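I finally made it to the open house at Skendine, after missing the one in January because of the snow. They rent the upper floor of an old warehouse, and I've wanted to get a look inside ever since Martti Turunen told me it had a curved brick wall. He wasn't kidding!

You sign in downstairs, grab a sticker, and then you're pretty much free to wander. The place is 3,600 square feet, and I expected it to feel like an office, but it's more like somebody's big messy apartment (in the best way). Wood-plank floor, red brick, white shelves, cables all over the place. I spent most of my visit upstairs by the light blue table, which I'd happily take home with me.
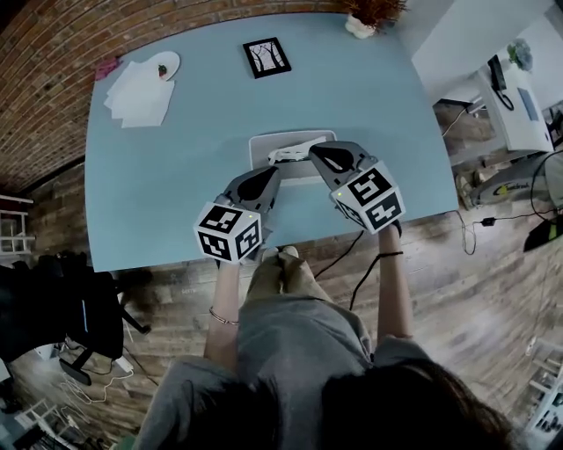 What I liked most was the small stuff people leave lying around. There was a black picture frame with bare trees in it, very wintry for May, and a dried reddish-brown plant in a white pot that I'm now trying to copy for my own desk. And one little strawberry, all by itself on a round white plate – I didn't dare eat it.

Kurniawati Lumbantobing was showing people around that afternoon, and she was so patient with my questions about the building. She said the brick was painted over when they moved in, and stripping it took 2 months longer than planned. Worth it, if you ask me.

Coffee was downstairs, strong and free, with cinnamon buns that went fast. Parking was the only real pain. The lot fills up early, so I ended up over by Urnier and walked back in the wind. Next time I'm taking the bus.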